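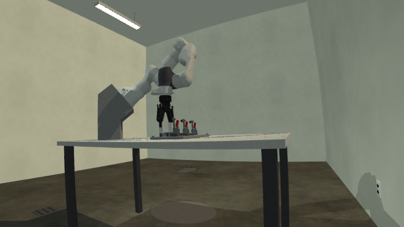
Switch cell in the simulator. Arm, table, three-switch plate, gripper open over the left end.

Equipment planning gallery, switch test cell

Quick page so everybody budgeting for this is looking at the same thing. Joon-young Oh built the sim layout, I'm adding the money notes. Numbers are from our own planning sheet, still moving. Final request goes in July, so comments before then please, not after.

More renders get added under this one as the layout settles. For now the notes all go with the picture up top.

Arm
Biggest line on the sheet. Two quotes in, one from Stougaard and one from Elteo. Stougaard includes the controller and the first service visit. Elteo is cheaper up front but service is a separate contract, 12 months minimum, and they want it signed with the order. Need both on the same basis before anyone compares totals. Kurniawati Sitompul is chasing Elteo for a revised sheet.

Gripper
Parallel, two fingers, as in the render. Fine for toggles. We have 2,000 set aside for gripper plus mounting parts and I would not touch that until the arm is picked, flange patterns differ. Spare fingertip pads: order 5 sets with the gripper. Shipping on pads alone last time was silly.

Table
White top, dark legs in the sim. The real one does not have to match, it has to be stiff. Lernska has a bench we like, but the load rating on thier page is for a weight spread over the whole top, and our base sits right out at the left end. Asked them for a point load number. No reply yet. If it comes back low we go to a welded frame and the table line roughly doubles, so leave room.

Switch plate
Cheap part, and the one that wears out. Red levers, all in a row on a dark gray plate. Lamis will cut and drill plates to our drawing, 200 for the first batch including the switches. Get a second batch quoted now. Kurniawati wants the plate bolted down with slots so it can slide left or right, I agree, adds next to nothing.

Room
Sim room is mostly bare. Ours won't be. Things not on the sheet that should be:
- power drop near the table (render has a wall outlet low on the right, check the distance in our room before buying cable)
- guarding or a light curtain, safety has to tell us which
- lighting, one hanging tube is what we modeled, may want more if we add a camera later
- floor anchors if we end up with the welded frame

Sim first, then buy
Joon-young's plan is to run the reach checks on all three levers in the sim with both arm models loaded. Do that before the PO. Moving the base is free in there. If the shorter arm can do the right hand lever with some margin, we save a size and the guarding gets smaller too.

Still open
Elteo service terms. Lernska point load. Who pays for the power drop, us or facilties. Training days, Stougaard lists them as optional and I have them at zero right now, that's probably wrong.

Send changes to me or Kurniawati, don't edit the sheet direct, we had two versions going last month.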